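4.3 Where the lending kits went

The Lurcombe repair library lent 148 kits between its opening and the close of the study, and the first thing to be said about them is that they were borrowed with enthusiasm and returned with less. The previous section dealt with who borrowed. We turn now to the duller and, we think, more revealing matter of how long a household keeps a thing it has promised to give back.

The loan period was 6 days. This figure was inherited from the Drerberg scheme, whose founding paperwork gives no grounds for it, and we suspect it was chosen by someone who wanted a week and lost an argument. Borrowers treated it as a form of greeting. When asked at the desk how long they could keep a kit, most gave the right answer, and many then kept it until the sewing machine was mended, the bicycle sold or the baby born. Nothing in the interviews suggests dishonesty. People spoke of late kits much as they speak of unanswered letters, with a mild shame that did not lead to action.

Earlier work on shared goods has tended to put lateness down to the size of the fine. Lurcombe charged none, Drerberg charged a small sum, and Husel charged a sum large enough to be discussed in the local paper. The three schemes had return patterns that we could not tell apart by eye, and when we stopped using our eyes and used the proper tests we could not tell them apart then either (Table 5). The Husel fine did have one clear effect, in that several borrowers who were already late stopped coming to the library at all, taking their custom and the kits with them.

What did matter was where the kit lived while it was in the house. Kits kept in a hallway or beside a front door came back soonest. Kits kept in a kitchen came back eventually. Kits that had been put "somewhere safe" form a class of their own, and we have left them out of the survival curves on the grounds that they would flatten everything else on the page. One respondent, asked to fetch hers during the interview, was away from the table for long enough that the recording picks up two rounds of the neighbours' doorbell.

We had expected the number of loose parts in a kit to slow its return, on the theory that a borrower who has mislaid a needle will put off owning up to it. The desk log allows a fair test, as it holds 2701 entries covering loans, renewals, telephone calls and a long dispute over a pair of pliers. The theory did poorly. Kits with parts missing came back at the same pace as whole ones, and borrowers seemed, on the whole, not to have looked.

A word on the log itself. It was kept by hand until August, when the library moved to the Kostiuk lending software, and the two records do not join neatly. The paper log has a column headed "state", in which staff wrote such things as "fine", "fine-ish" and, once, "see me". The software offers a menu of four conditions, of which the first is already filled in when the page opens. From that month the kits of Lurcombe enjoy perfect health. We have therefore used the condition data only up to the change, and would urge anyone comparing schemes across it to do the same, or at least to feel uneasy.

The box deserves more notice than it usually gets. Drerberg used canvas bags, which fold up small when empty and were accordingly put in drawers and forgotten. Husel used wooden crates, much admired and seldom carried. Lurcombe settled on plastic with a handle, and its borrowers, when pressed for an opinion, said that it was a box. We take this as praise. A container that prompts no feeling in its user is easier to part with than one that looks nice on a shelf, and the crates of Husel were by some distance the items most often reported lost.
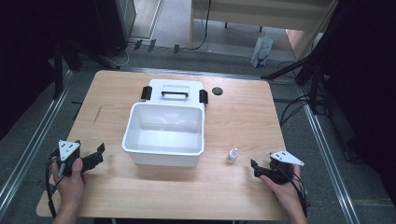 Figure 7. White plastic storage box, lid open, with carrying handle and latches.

Does a reminder bring a late kit back sooner?
Only if it arrives before the loan falls due; a reminder sent afterwards made no difference that we could measure in any of the three schemes.

The finding is an awkward one for the schemes, all of which sent their reminders afterwards. Staff at Lurcombe explained that writing to people who were not yet late felt rude. Those at Drerberg said the same in nearly the same words. A short trial of early notes, worded as a thank-you, was run at Lurcombe in the closing weeks of the study and is reported in section 4.4, along with the complaint it produced.

Two limits should be borne in mind. All three schemes served towns small enough for a late borrower to meet the desk staff in the butcher's, and we cannot say how far the pattern holds where lateness is anonymous. The interviews, too, drew on people who agreed to talk about an overdue box, and those who are most overdue were the hardest to find at home.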